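Trindora prayer beads and fasting day booklet – quick review

Got the Trindora set in February, used it every morning since. Short version: beads good, booklet so-so.

Beads first. 108 on the string plus the big one at the top. Knots between each. Smooth enough that my thumb doesn't catch, even at 5 am when I'm half asleep. Cord is a bit stiff the first week, then it loosens up. Tassel sheds. Not a lot.

Booklet is from Presisside, 192 pages, all the fasting days with the story for each and what you can eat. Stories are nicely told, print is small. My problem is the calender in the back – gives the day of the fast but not the time to break it. For me that's the whole point of owning one. Had to call the temple on Thursday to ask.
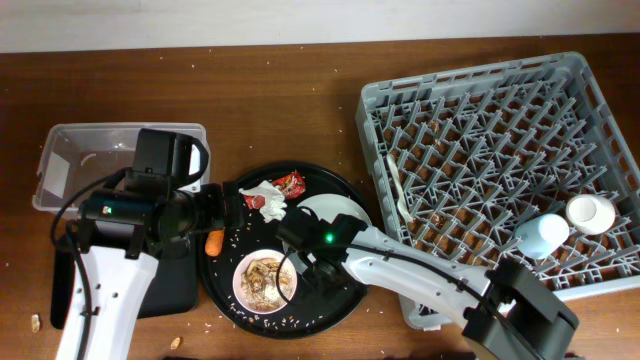

Hậu Lâm wrote in to say the break-fast times are in there, just hidden in the notes after the last story, and only for one city. Checked. True. Doesn't help much if you live somewhere else, but ok, I take back half the complaint.

Binding is glued. Mine already cracks open at page 100 or so of its own accord. The older Tôn edition was sewn and has 357 pages, chants included. If you can find it used get that one.

Would buy teh beads again. Booklet, only if you know your times already.

We use cookies to improve your visit. Accept | Settings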